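My first weeks with the Nernex two-arm kit

26 April 2019

I promised in my last post that I will write about the Nernex kit when I have used it enough to have an opinion. Now I have used it for 48 hours of running time, so I think it is fair to begin.

First, what you buy. The kit is two arms with grippers, the base plates, the cables and a software package with the name Yurt. The enclosure is sold separately by Mokcombe and costs 187 dollars. I bought it too, because my desk is next to a window and the changing light was a problem with my old setup. Assembling everything took me two evenings. The manual is correct but very short, and the page about the shoulder joints I had to read many times before I understood which screws it meant.

The task I chose is simple to explain: pick up plastic bottles from the work surface and put them into a round bin at the back. I do it because it is close to what my friend Si-eun Choo wants for her small recycling workshop in Kescombe, and she asked me if such a kit could be a start for her.

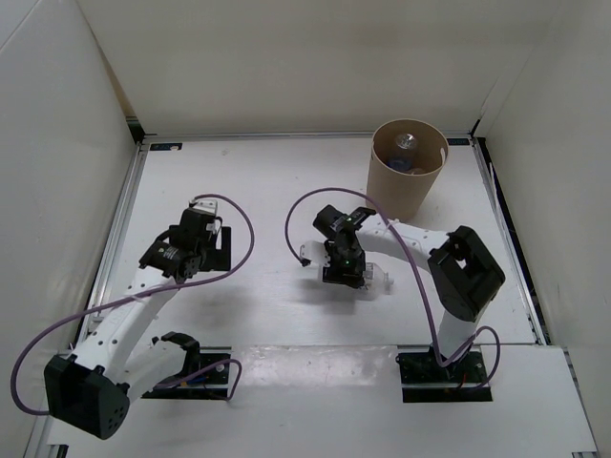 A bottle lying on its side is the more difficult case. The gripper must come from straight above, and if it closes too far from the middle, the bottle rolls away or turns. With clear bottles it is worse than with colored ones. Yurt has a setting for "soft close" which helps a lot, but you find it only in the third menu, under a name that does not tell you much.

What I like: the arms are quiet, the movement is smooth, and the joints do not become too warm even after a long session. Support answered my two emails on the same day, with real answers.

What I like less is the cabling. The cables to the grippers are long and stiff, and they make big loops over the arms. I had to fix them with cable ties and then try every extreme position by hand, slowly, to be sure that nothing pulls. Shorter cables, or a channel along the forearm, would be a big improvement.

For Si-eun I am still not sure. She would need it to work 1000 times without a person beside it, and I am far from this number. For learning at home I would buy it again. In September Nernex wants to bring a new version of Yurt, and I will repeat the bottle test with it and write down the results.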